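Skollusberg Robotics Laboratory
8/31/26

1/ Today the Skollusberg Robotics Laboratory releases the first results from Nullix, a method for teaching a robot arm to recognize when it should stop and try a grasp again. The work was led by Leokadia Mazurek and Folke Wallin. A summary follows in this thread.

14 comments · 61 shares

2/ Most pick-and-place policies are trained on successful demonstrations only. They learn what a good grasp looks like and have very little to say about a poor one. When the block sits badly between the fingers, the policy carries on toward the target as though all were well.

3 comments · 22 shares

3/ Nullix adds a second, smaller network that reads the wrist camera and gives one number: how likely it is that the current grasp will hold until release. When that number falls below a set threshold, the arm lowers, opens and starts the approach again.

2 comments · 19 shares

4/ The training set holds 2,000 demonstrations of a person guiding the arm through the task, and a further 2,000 attempts made by the policy alone. The second group was labeled by outcome only. No one marked individual moments within an attempt, and this kept the labeling work short.

5 comments · 17 shares

5/ The task itself is simple by design: pick up a small block from a plain tabletop and place it in a basket. We chose a basket with a woven wall on purpose. Its pattern is busy at close range, and earlier versions of the network were easily misled by it.

1 comment · 12 shares

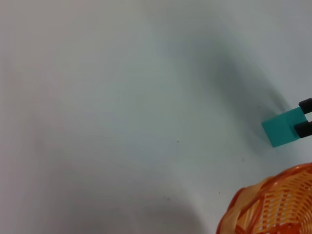
6/ Shadows proved to be the harder problem. The arm darkens different parts of the table as it moves, and our first model treated a dark patch near the fingers as a sign of a failed grasp. Gunnel Isaksson traced this to the demonstrations, in which the lamp had always stood on the same side.

8 comments · 34 shares

7/ The correction was to vary the lighting during collection and to retrain from the beginning. Adjusting brightness in software was tried first and gave a smaller gain. We report both results in the paper, including the settings that did not help.

2 comments · 15 shares

8/ With retries allowed, the policy placed the block in the basket more often than the same policy without them, under every lighting setup we tested. The arm was permitted up to five retries per attempt. In most attempts that needed any, one was enough.

4 comments · 41 shares

9/ There are limits. The network judges the grasp from a single view and does not use force readings. A block held by one corner can look secure from the wrist and still turn during the move – these cases make up most of the remaining failures.

3 comments · 16 shares

10/ The method has been tested on one arm, with one type of gripper and with rigid blocks only. We make no claim about soft or fragile objects. Elsa Brekke is preparing a separate study on cloth, with data collection planned for December.

6 comments · 20 shares

11/ A reader asked whether the threshold must be set by hand. At present it must. We tried six values and kept the one that gave the best balance between unneeded retries and missed failures. A threshold that adjusts itself to the task is under study with our partners at Hourani.

2 comments · 11 shares

12/ The paper, the outcome labels and the training code are available from the laboratory's publications page. The raw wrist video will follow once the files have been checked – requests for early access may be sent to Joar Sandberg.

7 comments · 38 shares

13/ We thank the technical staff at the Rirkden workshop, who built the lamp mounts and rebuilt them when the first set would not stay in place. Questions about the method are welcome in the replies, and the authors will answer them during the coming week.

9 comments · 27 shares

Recent from this account
Calibrating a wrist camera after a gripper change
Open position: research engineer, Rirkden workshop
Folke Wallin on labeling by outcome (talk recording)
Notes on lamp placement for tabletop data collection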